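11/9/22

Multora kit on trial, second sitting

Right, picking up where I left off. The Multora gripper kit is bolted on, the Ukerar software has stopped complaining about its licence (it wanted the key typed in capitals, thanks for that, manual), and I've had a proper go at driving it by hand before letting it near anything on its own. First impression: I like it more than I expected to! The jog controls are lovely, you nudge and it nudges, and there's none of that lag we had with the Vörös loaner that made me want to throw the pendant out of the window.

Less lovely is the wrist camera bracket. It only has two screws and one of them is a real pig to reach once the fingers are on, so do the camera FIRST, whoever sets this up next. I did it second and lost half an hour and a bit of knuckle. The lens sits close in behind the fingers, so you get a good view of the gap but you lose the tops of anything tall. Fine for finding a base to aim at, not so good if we want it reading caps or labels. I've written to Jelle Desmet at Uven to ask whether there's a longer bracket or whether we print our own. 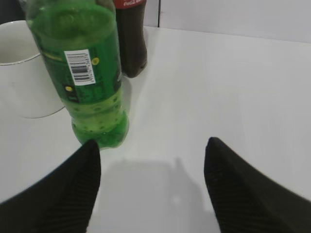
Wrist view, fingers open, green bottle nearest with the cola and the mug behind it.

Look at the shadow between the fingers. The arm blocks the overhead light just where you'd like to see best, and I reckon that's going to bother the object finder more than it bothers me. Going to try a lamp off to one side. The green plastic lets light through on to the table as well, so there's a faint green tint under the base, and I'd like to know what the software makes of that edge.

Ridges on the inner faces of the fingers seem sensible. What I can't tell yet is how they'll get on with the bumpy lower half of that bottle, ridges against bumps, could be brilliant or could be a nuisance. I want to try it low on the bumps and then higher up on the wrap and write down both.

Money: the sheet says the pads are good for 1,000 grips and a spare set is 19 euros, so not awful, but I'd want to see that wear figure for myself before we put it in the order. Delivery would be October if we say yes.

Still to do: side lamp, both grip heights, the mug (gold band on the rim, so mind it, go slow), and find out why the stop button beeps twice.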